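Questions I keep getting about my little green pot

Is it big enough for a family?
For the 2 of us, yes. When my sister's crew shows up I get out the stockpot – no electric pot this size is feeding six teenagers!

What do you make in it most?
Soup, oatmeal, noodles, more soup. My Goswood bean stew has been saved 1,447 times now, which is wild to me, and every batch of it came out of this pot.

How long does the bean stew take?
28 minutes once it's bubbling, if your beans are canned. Dried ones need soaking overnight, so start those Saturday if you want stew on Sunday.

Do you like having a dial instead of buttons?
Love it. I can turn it with floury hands and wipe it off later.

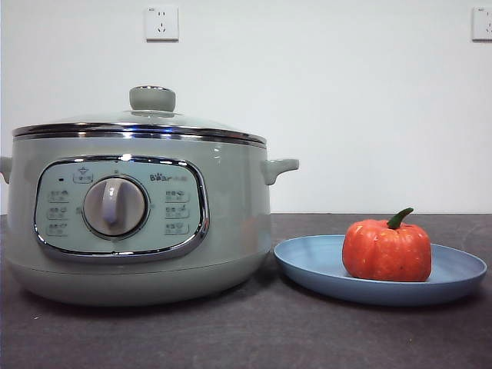
I did have a push-button one before and the buttons got gummy (my fault, jam). I wouldn't go back.

How do you clean the glass lid?
Warm water, dish soap, soft sponge. I go around the metal rim with an old toothbrush – starchy water loves to hide there.

Can I leave it on while I run out?
I don't. Turn it off, go, and reheat when you're home.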